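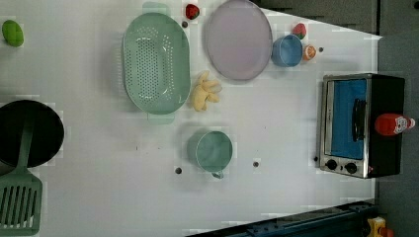
By Teodor Matei
Staff Writer, Labs and Equipment

Aug 12, 2020

Sitholm will hold off on buying new robot arms until January and spend its remaining equipment money on grippers, spare parts and bench time for the kitchen project it calls Sang.

The decision was set out in a purchasing plan sent to staff this week. It replaces an earlier version that would have put most of the budget into two more arms before the end of the year. Under the new plan, the lab keeps working with the arms it has and makes the larger purchase only after it has a better record of how much use they get and what wears out.

Sang is meant to teach arms to handle ordinary kitchen items on a tabletop: mugs, plates, a colander, a frying pan, a spatula. Toy fruit and vegetables stand in for food. Staff set out a table, run a task, clear it and start over with the items in new places.

Kerubo Nyaga, who manages equipment at Sitholm, wrote the plan. She said the first draft was built around the price of the arms and left out most of what it costs to keep one running.

"We had a line for the arm and a line for shipping," Nyaga said. "Then we looked at what we had bought since January, and a lot of it was fingers, cables and mounts. None of that was in the draft."

Sitholm spent $2,351 on small parts over that period, according to the plan. Gripper fingers were the largest share. The rest went to cables, fasteners, straps and replacement table items, with the last of these costing the least by a wide margin.

The plan sets aside money for 3 complete spare grippers, one of which will stay boxed as a backup. At present, a damaged gripper means the arm sits idle until a part arrives or someone repairs the old one. Nyaga said the longest wait so far was for a finger mount that had to be reordered after the wrong size was shipped.

Two suppliers are being considered for the arms. Ivex has offered an arm with a service contract built into the price. Stunico sells the arm and the contract separately, and its quote is lower before service is added. Sitholm has asked both to send prices for the same package, including a gripper, a controller, a spare cable set and remote support, and expects to have the answers in hand next month.

Delivery is another concern. Stunico's quote gives a lead time of up to 60 days. Ivex has not put its delivery time in writing, and the plan says no order will be placed with either company until that is done.

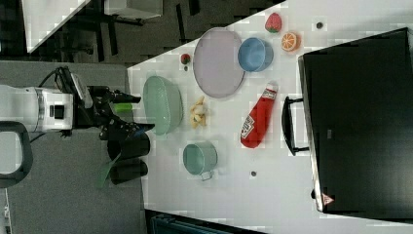

A robot arm over a table set with kitchen items and toy food at Sitholm.

The purchase will also depend on hours. Sitholm wants 700 hours of logged arm time on the Sang tasks before it orders, and the plan says the log should show setup and repair separately from time spent running a task. Until now those were recorded together, when they were recorded at all. A shared sheet has been in use since the start of the summer and the older entries will not be counted.

Nyaga said the figure was chosen by working backward from January and looking at how many shifts the lab can cover with the people it has.

"If we can't fill the hours on what we own, then we need people on the benches before we need another arm," she said. "I would like to know that before I sign for one."

Not everyone at the lab wanted to wait. Staff on the kitchen project had argued that a second matching station would let them run two versions of a task side by side and would be worth having even if it stood unused part of the day. The plan meets them partway. It pays for a second tabletop and a second set of kitchen items now, so that one table can be laid out while the other is in use. The arm for it would come out of the January order.

Duplicate sets are more trouble than they sound, Nyaga said. The project needs the same mug and the same plate on both tables, and household goods go out of stock without notice. She has started buying the cheaper pieces in pairs and storing the extras with the model name written on the bag. Larger items such as toaster ovens will be bought one at a time, after the measurements are checked against the space on the table.

The plan also covers some things that are bolted down or plugged in. An electrician is due to look at the power supply on the side of the room where the second station would go. Cable covers for the floor are included, as is a lockable cabinet for the grippers. Computer purchases are handled under a different budget and do not appear in the plan.

Used equipment was looked at and set aside for now. Sitholm was offered an older arm by a reseller at a price well under either quote, but it came without a controller and the maker no longer supports that model. Nyaga said she would consider a used arm for parts – the joints and housing would be useful – if it matched what the lab already runs.

Leasing is still open. Ivex offers a lease with an option to buy, and the lab has asked whether payments already made would count toward the purchase. A lease would let the second station open earlier, though the monthly cost would come from the operating budget, which also pays for the student shifts that the station would need.

Small orders can go ahead right away. Requests for gripper parts and table items should be sent to Nyaga with the part number, the supplier and the project name. Requests without a part number will be returned. Anything that has to be mounted to a table also needs a drawing showing where the holes go.

The plan will be reviewed again in January, when the logged hours and both sets of supplier prices will be put in front of the project leads.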